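Notebook, Trellby bench, November

Open day went better than I feared, and I want to get it down while my feet still hurt. We had over 60 people through between lunch and closing, in groups of seven, and I must have explained what the wrist camera sees to every one of them (happily, I'll admit, though my voice is gone).
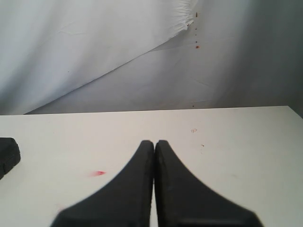 The group from Ichikawa stayed the longest, a good 20 minutes, and asked lovely questions about how slowly we close the jaws and who picks the speed. I promised to send them the Skilow settings, so please remind me if I forget! A small boy wanted to know if it could shake hands. I said we'd work on it.

For next time: more chairs, and start the Ena demo earlier, before everyone drifts off to the coffee.

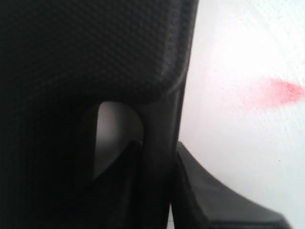

Finger pad and opening, close up. Red smudge on the white surface at right.

Still to do: wipe down the bench, send thank-you notes.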